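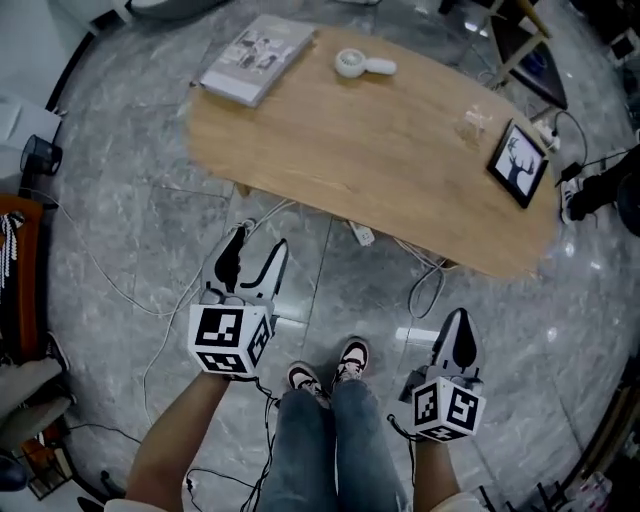 3 min read

We are a small team that records household tasks for robot learning, and since September we work with the hand-held grippers from Eltis. The kit is two grippers, one for each hand, with a marker cube on each, plus a license for the Fadlow software. I paid for it from our normal budget, so this is my own opinion.

First the good side. The grip is comfortable, also for people with small hands. After about 200 recordings I had no pain in the thumb, and with our older set I always had. The finger pads can be changed with 3 screws. The marker cubes sit close to the forearm, and in my first days I touched one with my sleeve many times. You learn to keep the elbows out, but a shorter bracket would help.

Drawers are a difficult test for any gripper of this type, especially when the front panel is curved and has no handle.

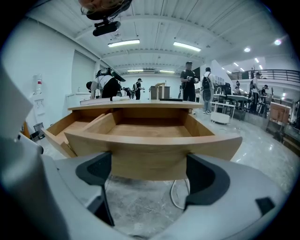 My advice is to take the edge of the panel from above, with one pad inside the drawer, and pull slowly. If you pull fast, the pads slide and you must start again. Eltis sells a softer pad for this, but it wears out quickly and I went back to the standard one.

Fadlow is the weak part. It accepted 74 of our first recordings without a problem and then refused the next ones with the message "session not closed" – the manual does not explain it. Support answered on Friday, five days after my letter, and the answer was correct and polite. Colleagues at Ragab use the same grippers with their own software and they are happier than me.

The price is high for a small team, but I would buy the grippers again. For the software I would first ask for a trial.

4 out of 5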